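Call for Participants: Simulated Household Navigation Study

The Mellside research group, directed by Yaryna Nechyporuk, seeks 15 adults to help evaluate Karam, a method for planning a mobile robot's path through narrow doorways in simulated homes.

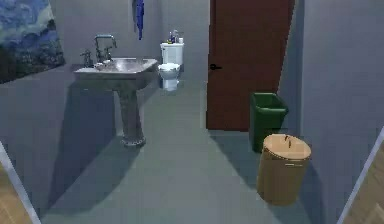 Is experience with robots required?
Prior experience is not required; training is given at the first session.

Participants rate recorded runs for safety and clarity. Each will attend 3 sessions in September at the Prernbridge campus and receive $200 on completion. Applicants must be 19 or older.
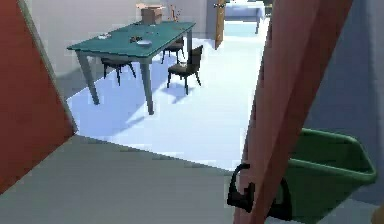

Simulated view with gripper, green bin and teal table.

To apply, write to the Mellside study office and state the sessions you can attend.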